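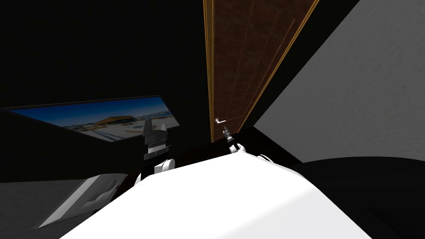 ## Unit 3: Contact-phase control for lever handles

Notes by Lesego Ngcobo, revised Jan 8, 2019. Read the Unit 2 notes on frames first. Code is in the course repository under `bidora/door`.

### 3.1 Task and state machine

The door task runs in the Bidora simulator with the two-arm model. Only the right arm is commanded. The left arm holds a fixed joint target, but it stays in the collision set.

States:

1. `APPROACH` – free-space motion to the pregrasp pose
2. `ALIGN` – slow Cartesian motion until the fingers are close to the lever
3. `CONTACT` – guarded move, stop on force threshold
4. `TURN` – arc about the lever axis
5. `SWING` – arc about the hinge axis

The figure corresponds to the end of `ALIGN`. The right fingertips are just under the silver lever and point up at it. Students often start the guarded move too early, from a pose where the fingers are still beside the plate.

### 3.2 Frames

All handle poses are expressed in the door frame D, with origin on the hinge line at floor height. The planner wants the base frame B:

 T_B_H = T_B_D * T_D_H

T_D_H is constant until the lever turns. T_B_D is constant until the door moves. Do not cache the product across states. Last May most of the failed submissions did exactly this and drove the gripper along the old arc.

The head camera is pitched and rolled in the default configuration, so vertical edges of the door converge and slant in the rendered view. Do not estimate door yaw from the slope of one edge. Fit the full quadrilateral, or use the depth channel.

### 3.3 Handle detection

The lever is small in the head view and the gripper gets close to it late in the approach. Two consequences:

- Estimate the handle pose before `ALIGN` and hold it. Updates during `ALIGN` are accepted only if the residual is below the gate.
- Mask the robot's own links before segmentation. The white body fills most of the bottom of the view, and an unmasked segmenter will return parts of it as candidate surfaces.

Self-masking uses the rendered link geometry at the current joint state. A stale joint state shifts the mask. Check timestamps.

### 3.4 Guarded move

The controller runs at 300 Hz. Along the approach axis we command velocity; on the other axes we use impedance:

 v_z = v_ref if |f_z| < f_stop
 v_z = 0 otherwise
 f_xy = K (x_d - x) - D x_dot

Filter f_z before comparison. A window of 11 samples adds a delay of five samples (centered average, causal form), roughly 17 ms at this rate. Lower v_ref if the overshoot is too large – do not shorten the window first.

Simulated contact is stiffer than you expect. If f_z chatters, look at the physics step size before touching the gains.

### 3.5 Known problems

- The `TURN` arc is generated with the wrong sign for left-hinged doors in the Sokura planner plugin. Oratile Radebe has a patch on the branch `lever-sign`.
- The left arm is missing from the collision set after a simulator reset. Reload the scene description.

### Exercises

Work in groups of 2. Submit logs and source.

1. Plot f_z through `CONTACT` for three values of v_ref. Mark the stop time and the peak force.
2. Perturb T_D_H along the lever axis and report the offset at which the fingers miss.
3. Rewrite the `TURN` generator to take the hinge side as a parameter.

Questions on the simulator go to Khanyisile Visser. Grading is by Lok-yiu Yeh.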